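How to Start a Book Club With Your Friends
by Syafiqah Hidayat

I was seven when I joined my first book club, and I only went for the crackers. I'm a grown-up now and I run the kids' club at the Prikthorpe library, so I guess the crackers worked! 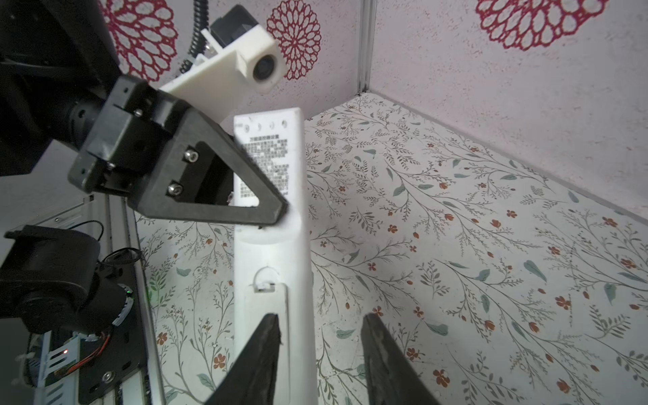 So what is a book club? It's a group of people who all read the same book and then get together to talk about it. You read at home, in the car, under the covers, wherever you like, and then you meet up and say what you thought. You don't get a grade. You can even hate the book (some of our best meetings have been about books that half of us couldn't stand).

First you need some people. Two is enough. My cousin and I did it for a whole summer with only the two of us, and we argued plenty.

Next, pick a book. This is where clubs get stuck, so let me tell you how we do it. Everybody writes one title on a scrap of paper and drops it in a hat, and somebody closes their eyes and pulls one out. If your title doesn't get picked, it stays in the hat for next time. Check how long the book is before you say yes! We once pulled out a dragon story with 959 pages and we were still reading it when school started. Our August book has 169 pages, and that feels a lot friendlier.

Then decide how far to read before you meet. We usually do half the book, meet, and then do the other half. If you forget to read, come anyway. You can listen, and you can ask the others what happened.

Now the talking part. One person is the leader, and you take turns at it. The leader brings a few questions. Good questions don't have a yes or no answer. "Did you like it?" is over in a second. Try these:

Who would you want to sit next to at lunch, and who would you move away from?
Was there a part where you wanted to yell at somebody?
What do you think happens the day after the story ends?

What if two people disagree? Great! Ask each of them to find the page that made them think so. Sugeng Osman, who helps me with the club, once changed his mind about a villain three times in one meeting that way.

If you're shy, you can bring a drawing of your favorite part and hold it up. Lots of our kids start like that.

Our next meeting is 23/08/2026 in the children's room. Bring your book and a title for the hat, and yes, there will be crackers.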